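October - left and right gripper check, laundry cell
Ultley, S. Schouten's bench notes

Started at 8:40. Tumelo Mofokeng left a note that the left gripper was closing late on soft items, so I went through both arms before running anything. Cycle counter on the left read 2,780, a bit past where we normally re-seat the fingers.

Took the left fingers off, wiped the mating faces and put them back with the short screws. The long ones bottom out before they clamp. Opened the gripper fully and looked at it through the wrist camera against the wall. The tips should come up at nearly the same height with the slots facing each other across the gap.
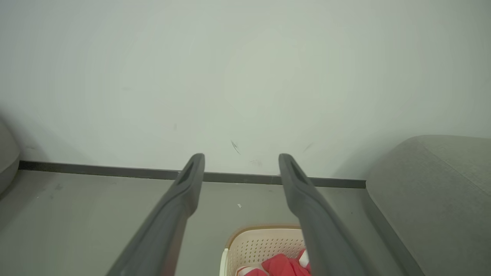
Wrist view, gripper open, basket at the bottom.

Good enough to leave alone. Saved the open position as the new zero. The old value was off by 37 counts, which would explain the late close.

Then the cables. On the left, the strain relief by the wrist had worked loose again - same as last month. Put on a new tie and left a bit more slack. Moved the wrist through its full range by hand with the power off and nothing pulled. Right side was fine.

Powered up, homed both arms, then jogged the left one slowly down to the basket with the right held open and out of the way. Used the red jersey for the test. It bunches up, and the fingers have to close on several layers at once.

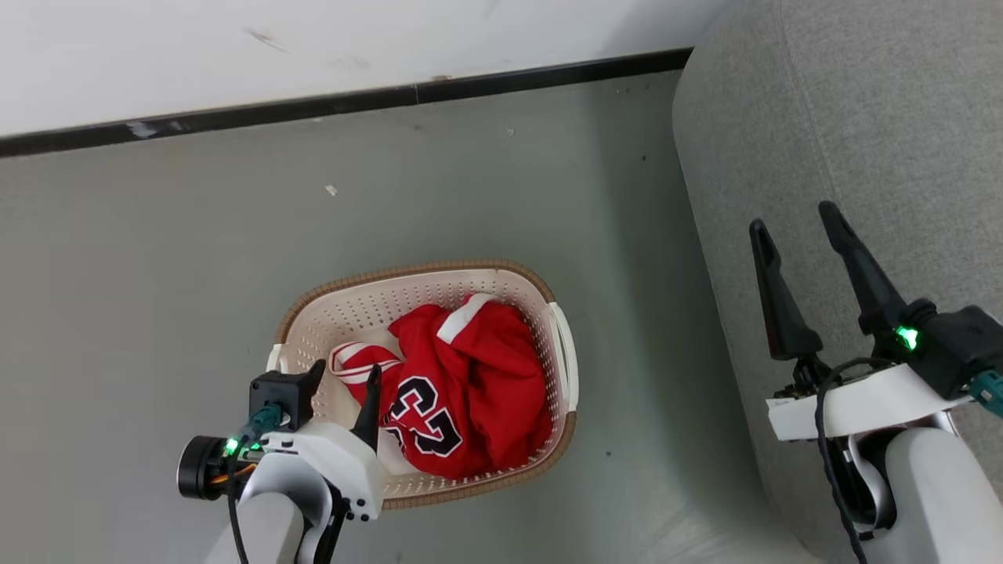 OPEN ITEMS

Left tie: check after the next 4 sessions. If it has slipped, try the Gwynne clips in the second drawer.

Re-order short finger screws from Tadonard. We have 2 spares.

Tumelo: the Cirkano config still loads the old left zero on a cold start. I changed it on the cell machine only, please push it to the shared copy.

Grip force not touched today.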